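Automatización y puestos de trabajo
Tema 6. Cuando la tarea se enseña con las manos
Apuntes para el alumnado. Versión del 18 Oct 2020
Profesora: Malathi Gowda

Continuamos donde lo dejamos en el tema 5. Habíamos visto la automatización clásica de la planta de Droltau, con células cerradas y operarios que pasaron de montar a vigilar. En este tema el caso es distinto, porque la máquina todavía no está en el puesto. Lo que hay es personal que prepara los datos con los que se entrenará.

1. El caso Wekari

Wekari es una empresa de servicios domésticos y de limpieza de alojamientos. Tiene 208 personas en plantilla, casi todas en tareas de habitación: hacer camas, recoger y doblar ropa, ordenar superficies. En febrero la dirección comunicó que una parte de esas tareas se grabaría para entrenar robots. El contrato técnico lo lleva Mathur, que suministra las pinzas de mano y recibe las grabaciones.

El procedimiento es sencillo de contar. La persona sujeta una pinza con cada mano y hace la tarea con ellas. Cada pinza lleva su cámara, de modo que se registra lo que tiene delante. El material pasa después a revisión.

La empresa formó a un grupo de voluntarios de la plantilla. La jornada de grabación se fijó en turnos de 90 minutos con pausa obligatoria, después de que la delegada de prevención pidiera limitar el tiempo continuo de agarre.

2. Qué cambia en el puesto

Conviene separar cuatro planos, porque en el examen suelen mezclarse.

a) El contenido de la tarea. Doblar un pantalón con los dedos y doblarlo con dos pinzas son trabajos diferentes. Con la pinza se pierde el tacto y la persona se guía por la vista. Los trabajadores describen las primeras sesiones como volver a ser principiantes en algo que llevan años haciendo.

b) El ritmo. En el servicio ordinario se premia la rapidez. En la grabación se pide un movimiento continuo, sin tirones, y se repite la misma maniobra muchas veces. Varias personas contaron que les costaba ir despacio.

c) El esfuerzo físico. Disminuyen los desplazamientos y aumenta la carga en muñeca y antebrazo. La evaluación de riesgos del puesto original no servía y hubo que hacer otra.

d) El saber hacer. Es el punto más discutido. Lo que antes se aprendía mirando a una compañera queda guardado en archivos que pertenecen a un tercero. El convenio no decía nada sobre esto.

3. Las entrevistas

Ravindran Iyengar hizo 137 entrevistas en el centro de Flelevthorpe, antes y después de la introducción de las pinzas. Resumo lo que nos interesa.

La preocupación por perder el empleo aparece, aunque no es lo primero que se menciona. Lo primero es la clasificación profesional: quien graba sigue cobrando como personal de habitaciones y considera que hace otro trabajo. Lo segundo es la cámara. Se aceptaba mejor cuando se explicaba por escrito qué se guardaba y durante cuánto tiempo —en los primeros turnos esa hoja no existía.

También hay opiniones favorables. Algunas personas con lesiones de espalda prefieren la grabación al servicio normal y piden que sea un puesto estable. Los mandos intermedios, en cambio, se quejan de que no saben cómo evaluar una sesión: no hay habitaciones terminadas que contar.

4. El entorno de trabajo

Las tareas de este tipo se hacen en habitaciones con muebles y objetos de uso diario. Para la organización del trabajo esto tiene consecuencias. Una línea de montaje se diseña alrededor de la máquina. Un dormitorio no, y la dificultad pasa a quien lo atiende: telas blandas, cosas que quedan fuera de sitio, poco espacio para moverse alrededor de la cama.

Al mirar las dos imágenes, fijaos en la mano que sujeta la herramienta y relacionadla con los planos a) y c) del apartado 2.

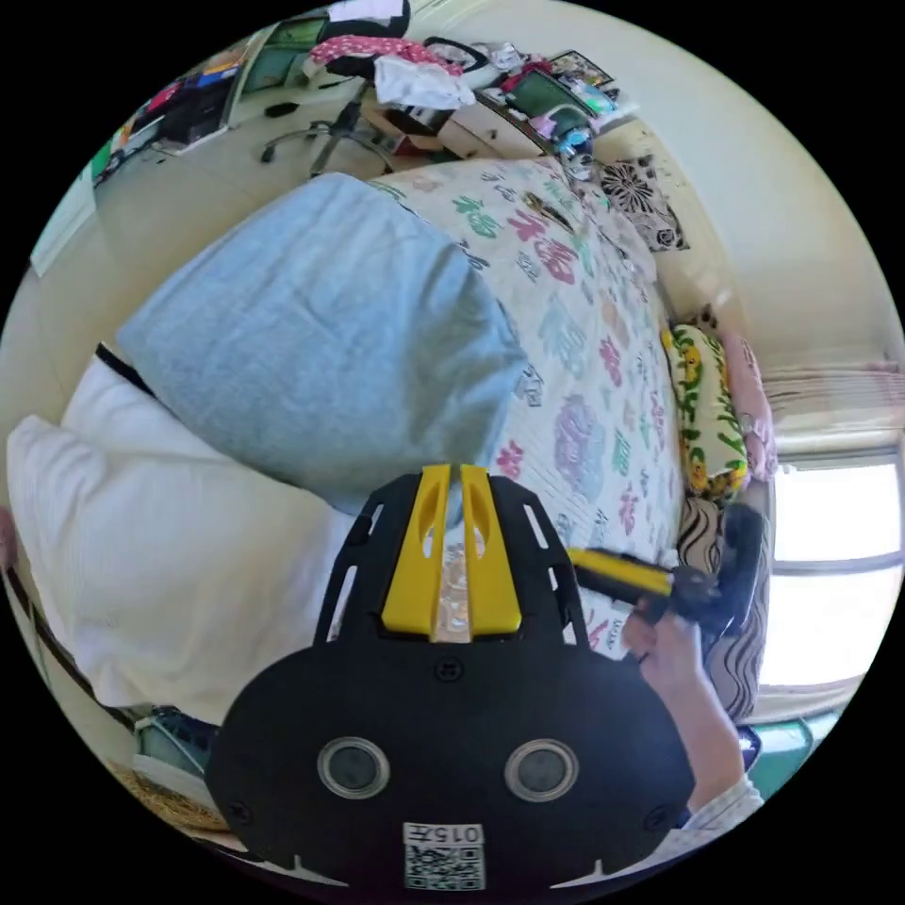
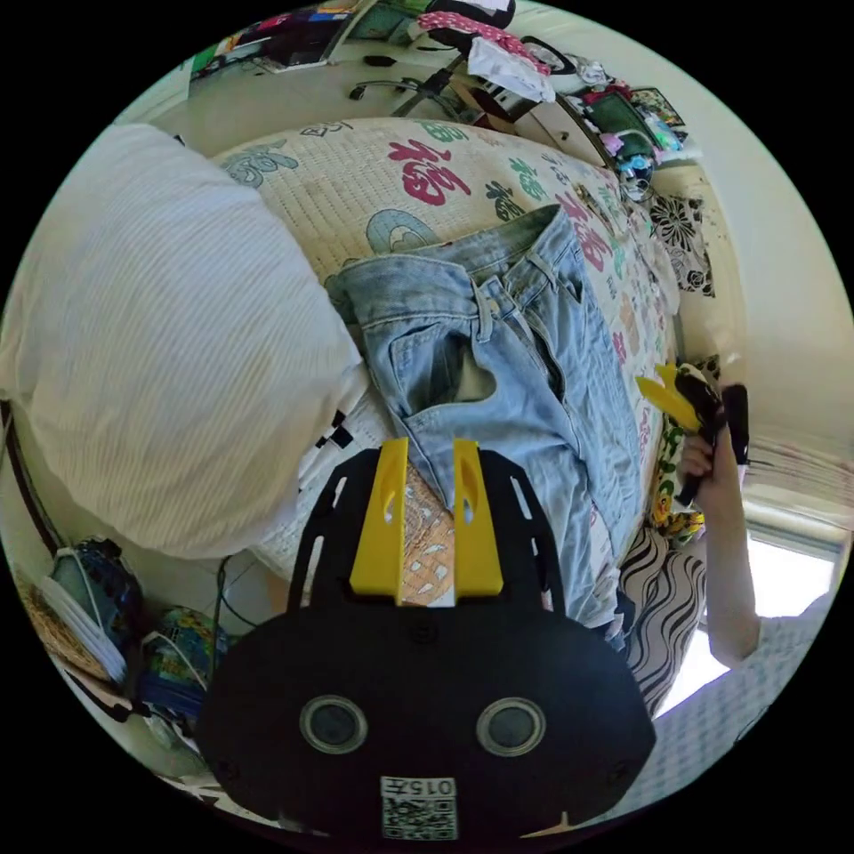
Figuras 6.1 y 6.2. Trabajo con pinza de mano junto a una cama. En la 6.2, unos vaqueros azul claro sobre la colcha.

5. Para la próxima sesión

Leed el resumen de Iyengar y traed por escrito, en una página como máximo:

— Una propuesta de clasificación profesional para quien graba, con las funciones enumeradas.
— Dos cláusulas sobre las grabaciones que incluiríais en un convenio.
— Una comparación breve con los operarios de Droltau. Qué supervisan unos y qué enseñan los otros.

Quien trabaje en el sector puede sustituir el tercer punto por una descripción de su propio puesto. Las páginas se entregan al empezar la clase.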